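不用机器人，怎么教机器人干活

去Kestosville之前，我对这件事的想象完全是错的。我以为会看到一排机械臂，旁边坐着几个皱眉头的博士，结果推门进去，先听见有人在喊“谁把我的盒子盖上了”。

这里是Budex的采集点，项目代号Ignacio。带我进去的Mylene Mercado是项目的方法负责人，讲话飞快，一边走一边提醒我抬脚，地上有线。她说得很直接：过去教机械臂做家务，得有人坐在旁边遥控它，慢得要命，一个上午录不了多少条，机器还老出毛病。他们的办法是先把机械臂扔到一边，只把“手”留下来，让人拿着去干活。

“你拿着它，把盒子打开，把东西放进去，就这样。”她把一只夹爪塞到我手里。比我想的沉一点，手指一捏，前端两片垫子就合上了，手感有点像超市里夹面包的夹子（我说出口以后她翻了个白眼，看来不是头一个这么讲的）。
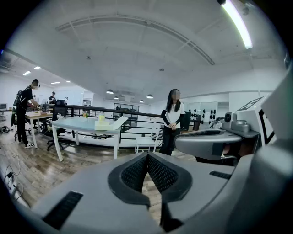
我的第一个任务是收拾桌子。听着简单吧？我连续失败了4次！问题出在我的手太“聪明”了。平时拿东西，手指会偷偷调整，碰到边了就转一下，滑了就再捏紧一点，自己根本不知道。换成两片只会开合的指头，这些小动作全没了，你得老老实实想好从哪个方向进去。Mylene说新人都有这个阶段，半天以后动作会自己慢下来，而慢下来的数据才好用。

这套方法的关键在于，夹爪上的镜头看到的画面，跟以后装在机械臂末端时看到的画面要尽量一样。模型学的就是从这个视角出发，下一步手往哪儿走、张多大。人的胳膊、人的脸、站的姿势，它统统不需要。反过来说，人也不能作弊，不能歪过头去看盒子背面再伸手，因为将来机器没有那个脖子可以歪。我被纠正了好几次，后来干脆养成了怪毛病，回酒店拿杯子都直愣愣地伸手。

还有一件事要对准，就是位置。夹爪在空间里走了什么路线，两只手之间隔多远，都得算出来。他们有一部分靠画面本身推算，另一部分靠那种黑白方块图案的标记，镜头认得出图案的大小和角度，距离也就有了。听上去很美，实际上光线一变、手腕一甩，轨迹就可能断。断了的怎么办？扔掉。Mylene扔起来毫不心疼，我在旁边看得肉疼，那里头有一条是我录得最顺的。

说到扔，就得说说他们最近的结果，这也是我跑这一趟的原因。团队做了一个对比：同一个整理任务，一组数据全由一个熟练的人录，动作干净漂亮；另一组让很多人轮流录，高矮不同，左撇子右撇子都有，磕磕碰碰。两组都是109条。训练出来的策略放到机械臂上，各跑20次，摆放的位置都是训练时没见过的。你猜怎么着，磕磕碰碰的那组赢了，而且赢得挺多，熟手组碰到盒子歪一点就愣在那里。

我问她是不是早就料到了，她说没有，当时还吵了一架。组里有人觉得是运气，于是换了一张桌子重做，趋势没变。她自己的解释是，熟手的路线太一致，模型没见过“差点没夹到，再补一下”是什么样子，真遇上就不会了。新手的数据里全是补救。不过她也反复叮嘱我别写过头：任务只有一类，场地只有两处，换成叠衣服那种软东西，结论可能就不成立了。
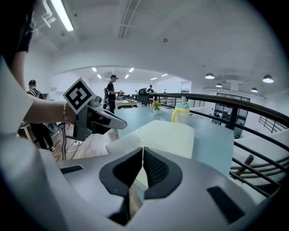
Ignacio项目的采集现场，桌边的人手持夹爪，桌上摆着盒子、水瓶和一小瓶花。

双手任务是另一个世界。一只手扶，一只手放，看起来只是多了一只夹爪，难度可不止翻倍。两只手的时间要对齐，谁先动谁后动，差一点点，机器学出来就会自己跟自己打架。我试着用左手按住盒子、右手往里放东西，左手总是提前松开，完全控制不住。旁边的人安慰我说钢琴学过的人会好一点。我学过，没用。

夹爪本身是Buko做的，一家做小零件起家的厂。Mylene最满意的是垫子，换过好多版，太硬会打滑，太软又会把薄的东西吞进去。现在这一版带纹路，抓纸盒很稳，抓光溜溜的瓶身还差点意思。她说话的时候手一直没停，捏开，合上，捏开，合上，像别人转笔那样。

我也问了扫兴的问题：录这么多，值得吗？一条数据可能才十几秒，可是前面要摆东西，后面要检查，中间还得让人休息，手腕是真的会酸。她给我看了当天的表格，总共127条，能留下来的要等晚上过完检查才知道。她觉得比遥控划算太多，光是不用等机械臂复位这一项，就省下了大把时间。至于是不是数据越多越好，她现在反而没那么确定。熟手那个实验之后，大家花在“让谁来录、东西怎么摆”上的心思，比花在数量上的多。

下一步他们想在9月把场地搬进真正住人的房子里，厨房、玄关、堆满快递的饭桌，什么乱来什么。我问能不能拿我家试试，饭桌绝对够乱。她认真地问了我桌子多高。

临走前我又录了一条，单手，把一个盒子往里挪一点。没掉，也没歪头。Mylene看完回放说可以留，我高兴得把包落在了椅子上，走到楼下才想起来回去拿。

2021年8月13日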